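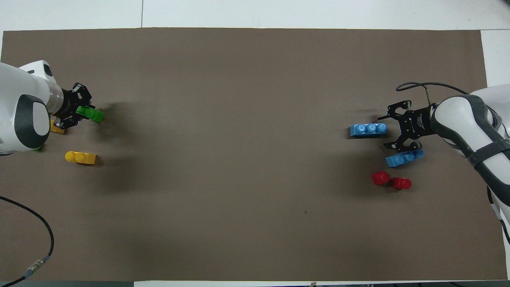
Planning and Buying Equipment for a Two-Arm Work Cell
Course notes, part 3
Lecturer: Morena Benedetti

Last time we finished with the task sheet. Today we turn the task sheet into a purchase plan. Please keep your own task sheet next to you, we will write on it.

1. Start with the parts, then the gripper, then the arm

Most students open a catalog and look for an arm. I ask you to go in the opposite direction. First write down what must be picked up. Toy bricks with studs and short round pieces are good training parts, they cost little and they are already difficult enough. A brick has flat sides, so a parallel gripper can take it between two fingers. A round piece can roll, and if it stands close to another round piece the fingers need room to go between them.

The two arms do not need the same gripper. A compact parallel gripper on one side and a multi-fingered gripper on the other side is a reasonable choice, but it has consequences for the budget: two kinds of spare fingers, two mounting flanges, and two sets of software to learn. Write each of these on its own line.

2. The lines that are usually forgotten

When Angus Gilchrist checked the plans from the last group, he found the same gaps in almost every one. Compare your plan with his list:

Cables and connectors. A cable which runs over the arm bends with every movement. Plan one spare for each arm from the beginning. Cables lying on the table also take space, and the arm must not pull on them.
Table surface. A plain mat in a dull color, large enough for nearly the whole table. It gives good contrast to colored parts and it is cheap to replace. Shadows still fall on it, so lighting is a separate line.
Mounting. Two arms which face each other need a stiff table. Ask the supplier for the load at the base, in writing.
Training hours. Count the people and not only the machines.
Delivery and customs. For the Vitavmont quotation this was a separate page, and two students did not turn the page.

3. Working example: the Whitcombe teaching cell

We use the small items budget for Whitcombe, prepared by Iman Benmoussa. The arms and grippers are paid from another account, so here we look only at what goes around them.

Mat, bricks and round pieces: 30
Spare cables and connectors: 500
Fixing material for the table: 87
Total: 617

Please notice that the cables are by far the largest line. The first version of this budget had no cables at all – it looked very good on paper. The total does not include a reserve. I would add one, but Whitcombe approves reserves only once a year, in November, so it must be asked for separately.

4. Comparing quotations

Do not compare the final price before you compare what is inside. Zemon includes the gripper flange, Prirnstead sells it as an option. Zemon counts delivery time from the order, Prirnstead from the payment. Make a table with one row for each item on your task sheet and one column for each supplier. If a cell is empty, write to the supplier and do not guess.

Ask also how the reach is measured. For two arms at one table you need the shared area, where both grippers can arrive. This area is smaller than each single reach, and the supplier will not calculate it for you unless you send a drawing with dimensions.

5. Homework

Prepare a one-page purchase plan for your own cell. Mark which lines are needed on the first day and which can wait. Tegan Donnelly collects the plans on Tuesday before the lecture. Questions about the quotation table go to Ataahua Partington, who has the blank version.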